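漫画の展示について、少し長く書きます。日本語はまだ勉強中ですので、おかしいところがありましたら教えてください。(1/12)

4月から、ヘルシンキの小さいギャラリー「Findlow」で、日本のスポーツ漫画の展示が始まりました。私は昨日、午後3時ごろに行きました。入口で靴にカバーをつけます。床が新しいからだそうです。(2/12)

展示されているのは複製原画が89点と、フィンランド語に翻訳された単行本です。野球、バレーボール、卓球、自転車、相撲がありました。私が一番長く見たのは卓球の部屋です。高校生のとき卓球部でしたので、どうしても足が止まります。(3/12)

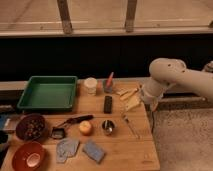 4. 翻訳について
展示の後半は翻訳の話です。翻訳者のSointu Peltonenさんのノートがガラスケースに入っていました。「ドン」「ザッ」「シーン」などの擬音語を、フィンランド語でどう書くか、何ページも考えています。「シーン」は最後まで決まらなくて、結局、絵の中に日本語のまま残したそうです。私はその決め方が好きです。(4/12)

5. 野球という問題
フィンランドには「ペサパッロ」という、野球に似ているけれどもルールがかなり違うスポーツがあります。ですから、野球漫画を訳すと、読者は自分の知っているルールで読んでしまいます。ボールは投手が真上に投げますし、一塁の場所も違います。解説のパネルによると、最初の版には注が181個ついていました。読者から「多すぎます」という手紙が来て、次の版では40個に減りました。(5/12)

私は181個のほうを持っています。たしかに多いです。でも「送りバント」の注が半ページもあって、そこだけ何回も読みました。今でも送りバントの説明なら、日本人の友だちより長くできると思います。(6/12)

6. トークイベント
夕方5時から、編集者のRaimo Vuorinenさんと、漫画を描いているLauri Lindqvistさんの対談がありました。椅子が足りなくて、私は後ろの壁のところに立っていました。二人とも声が小さいので、聞き取れなかった部分があります。間違いがあったらすみません。(7/12)

Vuorinenさんの話では、スポーツ漫画の一巻はだいたい2,000部ぐらい刷ります。恋愛ものやファンタジーのほうがよく売れるので、途中で止まるシリーズも多いです。長い試合の途中で翻訳が終わった例も紹介されました。会場から「あー」という声が出ました。私も出しました。(8/12)

Lindqvistさんは新しい作品「Beltik」の下描きを見せてくれました。北の町の女子アイスホッケー部の話です。氷の上のスピードを、線を増やさないで見せたいと言っていました。線の代わりに、コマを細く切るのだそうです。見開きの下描きを二つ並べて比べると、細いコマのほうが速く感じられて、不思議でした。(9/12)

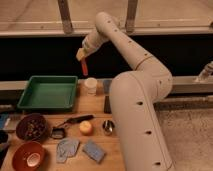 Eero Kauppinenさんから返信をいただきました。Beltikの一話は秋の雑誌に先に載って、単行本はそのあとになるそうです。それから、対談で名前が出たゴールキーパーの主人公は、下の名前ではなく「Räsänen」と名字だけで呼ばれる、ということも教えてくださいました。(10/12)

ありがとうございます。私は「Räsänen」をチームの名前だと思って聞いていました。部活の漫画では名字で呼び合うことが多いですが、フィンランドの学校では普通は下の名前ですから、読んだ人は少し日本の漫画のように感じるかもしれません。作者がわざとそうしたのか、次に機会があれば聞いてみたいです。(11/12)

行く人のためのメモです。展示の説明はフィンランド語と英語で、日本語は原画の中だけです。売店では展示の図録と絵はがきを売っています。図録は重いので、私は帰りに買うことにして、帰りに忘れました。来週もう一度行きます。卓球の部屋の写真は撮影禁止です。野球の部屋は大丈夫です。(12/12)

追加です。「対談」と「座談会」の違いを質問されました。二人なら対談、三人以上なら座談会か鼎談だと習いました。司会のMartti Hirvonenさんを数えると三人になりますが、司会は入れなくてもいいでしょうか。詳しい方、教えてください。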